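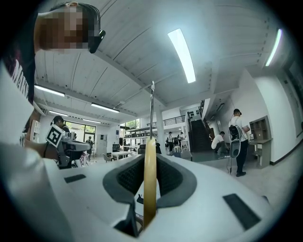 Donal Coughlan wrote in to ask whether the Prundell line dryer can stay on the wall through the winter, or whether the cords need to come off. The cords can stay on. Retract them fully into the case, close the front flap and leave the tension lever in the down position. The case drains from the bottom edge, so it must be mounted level and the drain slots must not be painted over.

Prundell Retractable Line Dryer

The Prundell is a wall-mounted clothesline for yards, porches and laundry rooms. The cords pull out from a spring reel to a receiving bar on the opposite wall or on a post. When not in use the cords wind back into the case and the receiving bar stays in place.

Versions

Prundell 2 - two cords, for narrow side yards and indoor use.
Prundell 3 - three cords, for general household use.

Both versions use the same case, the same wall plate and the same receiving bar. A Prundell 2 can't be converted to three cords later. The reel shaft is shorter and the extra guide is not fitted.

Materials

Case: molded plastic, UV stabilized
Cord: polyester core with PVC sleeve
Wall plate: galvanized steel
Receiving bar: galvanized steel, powder coated
Maximum cord extension: 14 feet
Fasteners: stainless steel, supplied for masonry only

Mounting

The wall plate must be fixed to brick, concrete or a solid wood post. For stud walls, fit the plate across two studs using a backing board. The backing board and wood screws are not supplied. Siding alone will not hold the plate under load.

Mark the height of the case first, then carry the same height across to the receiving bar with a level or a string line. A bar set lower than the case puts uneven pull on the guides and wears the sleeve at the outlet. A small difference can be taken up at the bar, which has slotted holes. Tighten the bar screws only after the cords have been drawn out and checked.

Leave clear space below the case for the lever to swing down. Units fitted directly above a hose reel or a meter box often foul the lever, and the case then has to be moved.

Tension

Draw the cords out, hook them over the bar and raise the lever until it clicks. New cords stretch during the first weeks of use and will need to be reset. To reset, lower the lever, turn the adjuster on the right side of the case clockwise and raise the lever again. Do not turn the adjuster with the lever raised. Some sag under wet towels is normal.

Care

Wipe the cords with a damp cloth before the first load of the season. Mild dish soap is fine. Do not oil the reel. Oil carries onto the sleeve and marks light fabrics. If the cords wind back slowly, pull them out to full length and guide them in by hand, keeping the turns even.

Spare parts

Replacement cord, Sturent grade, 200-foot spool (trade) or cut set
Outlet guide, gray
Tension lever with pin
Receiving bar end caps, pair

Cords from the older Costello dryer are thicker and will not fit the Prundell reel. The Costello wall plate has the same hole pattern and can be reused if it is free of rust.

Orders for spare parts are packed at the Brurnden warehouse. State the version and the color of the case when ordering. Dark green cases are out of stock until July.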